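4.2 Why people keep the costume they nearly sent back

I went into this part of the study expecting sizing to be the whole story. Everyone who has ever bought a fancy dress outfit online has a tale about a zipper that stopped halfway, and I have several. So when Odette Delorme and I sat down with the 135 return forms from the Hiroldale shop, I had already sketched the table in my head: too small, too big, done.

Sizing did come up a lot, but mostly as a grumble. People wrote things like "tight across the back but I wore a cardigan" and then kept the pirate coat anyway. What sent costumes back was fabric. If the buyer had used the words thin, shiny or scratchy anywhere on the form, the outfit was nearly always on its way home to the warehouse, even when it fit beautifully (one woman called hers "a perfect fit, like wearing a shower curtain").

We followed this up with 30 buyers who agreed to talk to us by phone, usually in the evening once their kids were in bed. Bastien Marchal did most of the calling and I listened in and scribbled. I loved these calls! People remember costumes in huge detail — who they went with, what the hat did in the wind, which friend turned up in the same flapper dress. Five of them had bought a second costume as a backup before the first one arrived, and two of those wore parts of both on the night. Our form had no box for that, so we wrote it in the margin and coded it later as "combined."

The accessories deserve a study of their own. Buyers forgave a weak costume if the belt or hat that came with it felt solid, and they were much harsher when a listing was vague about what was in the bag. The Jolum listings spell out every item, and buyers talked about those outfits more kindly, though I wouldn't lean on that too hard given how few of them we had. Gaspard Mallet thinks price explains part of it. He may be right, and we come back to his point in Section 5.

One more wrinkle is the season. Most of our forms came in around February, with carnival parties in full swing, and a Halloween crowd might well be fussier or more rushed.

Figure 3. White arm with black side band, rendered view. 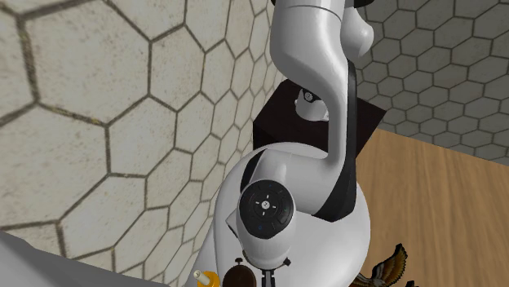 Related items

Cordier: hats, belts and what shoppers expect in the bag
Plus-size party wear and the Wekano size chart
Didier Hoarau on renting or buying for carnival
Hugo Huet: reading the free-text box on return forms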